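Sonley Repair and Reuse Program
Progress report to the Grikard Fund
February 8, 2026

The grant pays for a clothing repair service in two neighborhoods, Sonley and Cáceres. This report covers the months since August. I was asked to say whether the service should grow next year. On what we have so far, I would not say yes.

The target was 300 garments mended and returned to their owners. Comadier, who run the sewing room for us, report that the target was met. I have no reason to doubt their tally, but it treats a replaced button the same as a relined coat. When I asked for the two to be split, I was told the intake slips don't record it. They should have from the start.

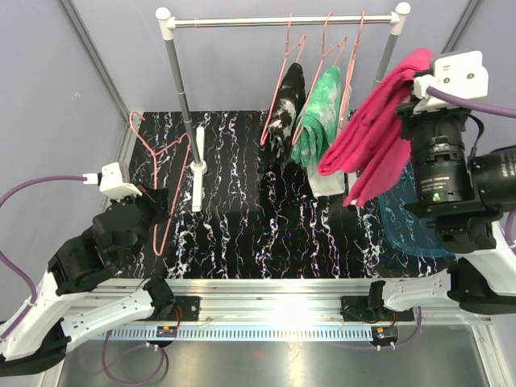
Zulema Barrientos

Hangers and racks are a small line in the budget and came in under. Thread, zippers and postage did not. The postage overrun is the one I would look at first – we told people they could mail things in, and then paid for every parcel both ways.

The claim I have most trouble with is that repair keeps clothes out of the trash. It may. We sent 100 follow-up cards asking whether the mended item was still being worn, and the replies that came back were cheerful and short. People who liked the service are the ones who write. I would not put a waste figure in any public summary based on those cards.

Cáceres is the weaker site. It opens 2 evenings a week and on several of them the menders had nothing to do. Sonley has a waiting list of 4 weeks, mostly for hems. Moving one Cáceres evening over would cost nothing and I have asked Comadier to try it.

Still open: the new intake slip, a cap on mailed items, and the second payment, which I suggest holding until the slip is in use.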